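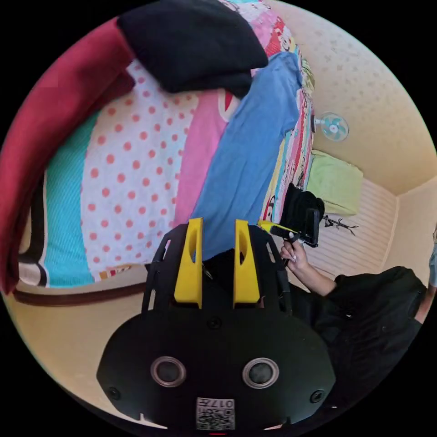 Marleny Taipe: «Um par de garras é uma só máquina»

Marleny Taipe responde desde junho pela preparação e pela manutenção das garras manuais da Drundstead, utilizadas na recolha de demonstrações de tarefas domésticas. O parque sob a sua responsabilidade é composto por 42 unidades, distribuídas aos pares por operadores que trabalham em habitações. O Boletim Interno falou com a técnica na oficina, ao início da manhã, antes da entrega dos conjuntos do dia.

A primeira pergunta incidiu sobre a organização do serviço. Marleny Taipe explicou que o registo é feito por unidade, mas que a preparação é sempre feita por par. «Para efeitos de oficina, um par de garras é uma só máquina. Se a esquerda tem dedos novos e a direita tem dedos com meses de uso, o operador compensa sem dar por isso, e essa compensação fica nos dados», afirmou. Por essa razão, quando uma garra é retirada para reparação, a companheira é recolhida com ela, mesmo que não apresente qualquer anomalia.

Cada corpo tem uma etiqueta branca com um código QR e um número de três algarismos. O código é lido à saída e à entrada, e o número serve para as conversas por telefone. «O operador diz-me "a 017 está presa" e eu abro a ficha enquanto ele fala. Antes tínhamos só o código e era preciso pedir às pessoas que fossem buscar o telemóvel para o ler. Perdia-se muito tempo.» As etiquetas são substituídas logo que um canto começa a levantar. A limpeza com álcool é permitida em todo o corpo, excetuando essa zona.

Os dedos amarelos são a peça com maior rotação. Têm forma afilada, com uma ranhura alongada, e trabalham paralelos um ao outro. Segundo Marleny Taipe, o desgaste depende muito do tipo de tarefa atribuída. «A loiça marca as pontas. A roupa quase não as marca, mas deixa cotão na ranhura e na base, e o cotão acaba por entrar onde não deve. Quem passa a manhã a dobrar roupa em cima de uma cama devolve-me uma garra que parece limpa. Só parece.»

A inspeção dos dedos começa pela abertura total, seguida do fecho lento até ao contacto. As duas pontas devem tocar-se em toda a largura. Admite-se uma folga de duas décimas de milímetro, medida com um apalpa-folgas da Zakora; acima desse valor, os dedos são trocados aos pares e os antigos seguem para a caixa de material de treino. A técnica desaconselha a prática, que encontrou em alguns conjuntos devolvidos, de calçar um dos dedos com fita adesiva. «Compreendo a intenção. O operador quer acabar a sessão. Prefiro que me telefone.»

Questionada sobre o suporte preto onde os dedos estão montados, Marleny Taipe referiu que as calhas curvas laterais recebem a maior parte dos toques contra móveis, cabeceiras e paredes. Uma calha ligeiramente deformada é difícil de detetar à vista. O procedimento consiste em passar um gabarito de cartão rígido pelos dois lados e comparar. Na última revisão geral foram substituídos oito suportes, todos provenientes de conjuntos utilizados em quartos. «Os quartos são estreitos. A pessoa está de pé entre a cama e a parede, roda o braço e bate. Está previsto no plano e não abre processo nenhum.»

A entrevistada deteve-se depois nos parafusos. O aperto é verificado com chave dinamométrica a cada 11 sessões, intervalo que resultou da experiência da oficina e que substituiu a verificação mensal. Os parafusos do corpo não devem ser reapertados no terreno. «Um parafuso apertado em excesso dá-me mais trabalho do que um parafuso solto. O solto ouve-se, a pessoa abana a garra e percebe que há qualquer coisa. O outro só o descubro quando tento abrir o corpo e a cabeça já não agarra a chave.» Cada conjunto é entregue sem ferramentas, por decisão sua, depois de um período em que seguia uma chave pequena na mala.

Sobre as lentes, a orientação é breve: pano de microfibra seco, um movimento do centro para fora, nunca a manga da camisola. Antes de cada saída, é feita uma gravação curta com as duas garras do par, voltadas para o mesmo painel de referência. A imagem é circular e os cantos ficam pretos, o que é normal neste equipamento; a oficina procura manchas, condensação e desvios do centro em relação à gravação anterior. As gravações são enviadas para o sistema Tramitbridge e comparadas por um colega. «Quando o centro se deslocou, quase sempre houve uma queda que não foi comunicada. Telefono e pergunto. Até agora, toda a gente me disse a verdade à segunda pergunta.»

O caso mais demorado desde que assumiu funções envolveu um par que abria bem e fechava com atraso. Foram trocados os dedos, depois o suporte, e o atraso manteve-se. A causa foi encontrada no punho: um fio de tecido enrolado no eixo do gatilho, fino ao ponto de só aparecer com a lupa. «Era azul. Andei cerca de duas horas atrás de um fio azul.» Desde então, a desmontagem do punho faz parte da revisão dos conjuntos afetos a tarefas com têxteis, e os operadores foram instruídos a não pousar a garra com os dedos fechados sobre cobertores ou mantas com franjas.

Marleny Taipe mostrou-se reservada quanto à proposta da Vakulenko, fornecedora dos punhos, de passar a um modelo selado. O punho selado impede a entrada de fibras, mas obriga à devolução ao fabricante em caso de avaria, e a oficina deixaria de poder intervir no próprio dia. Está em curso um ensaio com dois exemplares, cujos resultados serão comunicados à direção técnica. «Não tenho ainda opinião fechada. Quero vê-los depois de um mês de roupa de cama.»

A conversa terminou com as recomendações a quem devolve material. A técnica pede que as garras regressem na mala de origem, com os dedos abertos e a folha de ocorrências preenchida, ainda que apenas com a indicação «sem ocorrências». Pede igualmente que os dois elementos do par não sejam trocados entre colegas. As devoluções são aceites até às 18 horas, no balcão da oficina, e os conjuntos entregues depois dessa hora são inspecionados na manhã seguinte.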